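Mulside bimanual cell: software progress report no. 7, to Gebretsadik program office

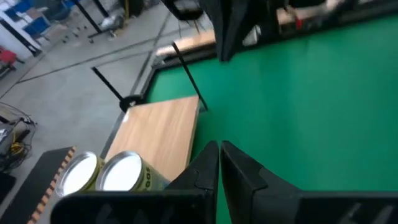
Last updated: June, by O. Moges

Short one, we are mid-integration and I owe you the budget sheet separately. Covers control, perception, planner and tooling. Hardware is unchanged from the last report so I'm skipping it.

Where we are overall

Can handling on the green table is the main task still. Both arms now run off the same Erov controller build, which was the milestone for this period. Done, two weeks behind plan. The board is our pick and place surface for now, cans go on and off it. Milestone after this one (two-arm handover) is started, not finished, see Planner.

Control

New joint-level loop is in on both arms. Old loop had the left and right arm on separate clocks and we spent a lot of time chasing that. Now one clock, one log. Worst-case jitter on the bench was bad at first, a logging thread was blocking, moved it off and it went away.

Gripper driver rewritten. The old one reported "closed" when the command was sent, so the planner would lift with nothing in the fingers. New one waits for the motor current to settle, then reports. Costs us 160 ms per grasp. I think worth it, Ririco people wanted it faster, we agreed to leave it until handover works.

Force limit on the fingers is a config value now, used to be hard coded in three places (one of them wrong).

Perception

Wrist camera is the primary source for the final approach. The overhead view only gets us near the can, then the wrist takes over. Handoff between the two was where most of the failed picks came from last period. Fixed the frame transform, it was using a stale arm pose. Embarassing one, had been in there since the first demo.

Can lids: shiny, round, and they show up as bright ovals when the wrist comes in at an angle. Detector now fits an ellipse to the lid and gets the can axis from that. Works well with one can. With two cans close together it sometimes merges the lids into a single blob and the grasp goes in between them. Workaround is to back off and look again from a second angle. Slow but ok. Proper fix is the new segmentation head, training set is at 712 labeled wrist frames, want more before I trust it.

Printed characters on the labels are useful for telling which way a can is turned. Not using it yet. Would help with the "label facing out" request from your side, if that one is still wanted? Please confirm.

Green surface is good for segmentation generally. Board is harder, the wood grain gives false edges, so we mask by the board pose instead of color.

Planner

Collision model now includes the thin black rods over the table. They were missing from the model before and the planner would happily route the forearm through them. They are too thin for the depth data to pick up reliably so they are entered by hand as fixed geometry. If anyone moves the clamp the model is wrong. Added a check at startup that touches off near the base of the rod and refuses to run if it's off by more than 5 mm.

Two-arm planning: both arms get planned together when their work areas overlap, otherwise separate. Joint planning is slow, almost 7 seconds in the bad cases. Caching helps for repeat moves, does nothing for new ones. Handover in simulation runs. On the real arms we have only done it at reduced speed and with no can in the fingers.

Tooling

- Replay tool: load a log, scrub through, see wrist view and joint state side by side. Everyone uses it, should have built it first
- Config is in version control finally
- Nightly sim run on the whole pick set, emails the failures
- Operator screen still ugly, still works

Problems / risks

- Lid merging, as above. Biggest one.
- Joint planning time. If we can't get it down the handover demo will look slow, won't be wrong, just slow.
- Only one person (me) knows the gripper driver. Writing it up, half done.
- Erov update coming that changes the message format. We stay pinned to the current version until after the demo unless you object.

Next period

Segmentation head trained and on the wrist camera. Handover with a can, low speed first. Planner timing. Gripper driver notes finished. Then the label question if you say yes.

Need from you: answer on labels, ok on the Erov pin, and a name for who signs off the milestone now.

Obsa Moges
Mulside, software

Contact: Obsa Moges, Mulside | © Mulside | Back to top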